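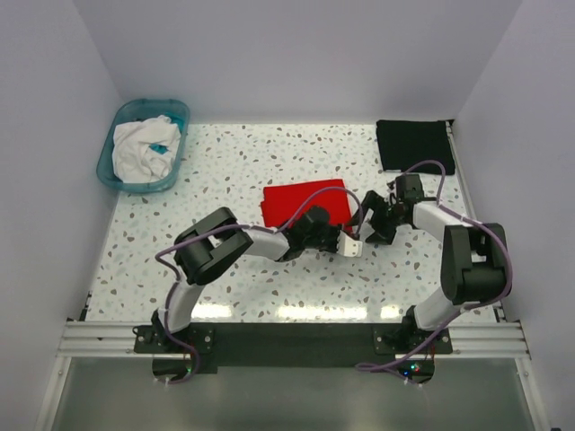

Tuesday, July 9, 2019
By the project office, Jovcombe

The open day was the main item in this period's plan of work and went ahead at the Jovcombe workshop as agreed. We ran three demonstration sessions, each for a small group from the Stileston laundry co-operative and the local college. The two-arm station was used for all of them, with a red cloth laid flat between the arms, a folded black one at the back and the teal basket of white cloth in the left corner. Visitors stood at the front and could follow both grippers from there. Several asked about the purple cables looped over the arms, and whether they get in the way of the work. They can do, and we have put cable routing on the list for the next period.

Each session began with a short talk on what the grant has paid for so far, followed by the handling task and time for questions. The talk was too long in the first session and we shortened it for the other two. Most questions were about speed, and about what happens when a cloth is picked up badly. We told visitors that the arms are still much slower than a person and that a failed pick is simply tried again. 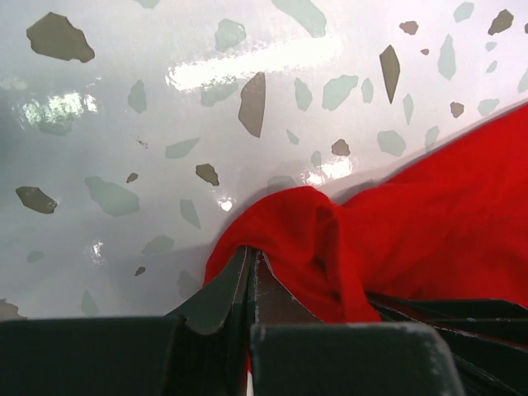

Gripper at the red cloth, wrist camera view.

The wrist view was popular with the college group, who wanted to know how the system tells fabric from a speckled table. The shine on the table top was raised as well. We had already noted reflections as a problem and will try a matt surface, which Verhoeven has offered to supply on loan.

Spending on the day came to 900 pounds, covering transport from Stileston, printed sheets and lunch. This is within the amount set aside. No extra staff time has been charged.

Two matters are still open. The co-operative would like to send 5 of its own items for testing, including a fitted sheet, and we need your agreement before taking on outside material. We would also like to hold a second open day in November at the Cestby site, where there is more room to stand. A costed plan for that will come with the next report.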